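# Notice of Arrangements for the Play Kitchen and Soft Goods Shelf
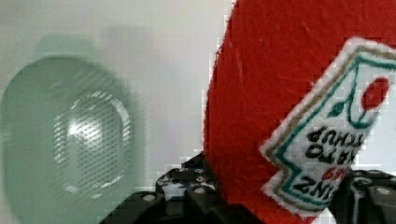 *The felt ketchup bottle, held upside down, with its embroidered Heinz label.*

Readers of this blog will recall that the household undertook in December to review the contents of the play kitchen in the back room at Prernville. The review has now been completed. The following is a record of what was decided, together with remarks on the care of felt and plush food, a subject on which I have received more correspondence than on any other.

The play kitchen was acquired from Stollari when my niece, Merike Ramanauskas, was small, and it has since served the children of three households. Its contents grew without any plan. By last winter the drawers no longer closed, and items belonging to the kitchen were being found in the linen cupboard and, on one occasion, in my overnight bag. It was agreed that everything would be taken out, inspected and either returned to a fixed place or passed on.

## Condiments

The ketchup bottle has been retained. It is the most requested item in the collection and will occupy the left end of the upper shelf. The body is red felt, a little fuzzy, with faint creases and lighter scratches that I do not propose to treat. The label is a sewn patch with a white border and thin lines of gold and teal inside it, and the small round tomato near the top has its own green leafy stem. The embroidery has held up better than I expected of a toy.

Saulius Eglītis has asked whether the bottle might be stored on its cap, as many families store the real article. There is no objection to this. The children have been informed that either position is acceptable.

A plush mustard was considered for purchase and the matter has been deferred. Margus Raudsepp has offered to sew one. His previous contribution, a fried egg, was received with appreciation, although the yolk has twice required attention.

## Care of felt items

Several readers have written to ask how felt food should be cleaned. The practice in this house is as follows, and it is offered without any claim to expertise.

- Surface dust is removed with a soft clothes brush, worked in one direction.
- Marks are dabbed with a damp white cloth and a very small amount of mild soap. Rubbing raises the fibers and should be avoided.
- Embroidered patches are not soaked.
- Items are dried on a towel, away from the radiator.
- Nothing with a stuffed body goes into the machine. I make this point in view of what happened to the baguette.

A fabric comb from Sakamoto was tried on the lettuce leaves and gave satisfactory results. It was less successful on anything with stitching, where the teeth tend to catch, and I have returned to the brush for those pieces.

## Storage

The former arrangement, under which all food was kept in one deep drawer, has been discontinued. Soft items now stand on the upper shelf and hard plastic items are kept in a Plemetti bin on the floor, where they may be dropped without consequence. Cups and lids go on the lower shelf. The cash register remains where it was, owing to strong feeling on the subject.

Labels were prepared for each section and were used for some days. It was then observed that the youngest users cannot read, and Austra Ramanauskas has drawn small pictures to go in their place. Her carrot is very good. The drawing for soup is open to interpretation and may be revised.

Tidying takes place before supper. The older children put away the soft goods and the younger ones are responsible for the bin, which they fill with considerable force. An adult checks the underside of the sofa on Tuesday — the grapes, in particular, travel.

## Items passed on

A number of pieces have been released from the collection. These include the duplicate pizza slices, a teapot without a handle and the wooden fish, which had begun to splinter along one fin and has been disposed of. Béla Fülöp has accepted the pizza for his grandchildren and has confirmed its safe arrival. The teapot may be claimed by any reader who lives nearby and is prepared to overlook the handle.

The waffle iron remains under consideration. Merike, who is now nineteen, has asked to be consulted before any decision is made, and a reply from her is awaited.

Correspondence on the repair of felt yolks is welcome in the comments and will be answered as time permits.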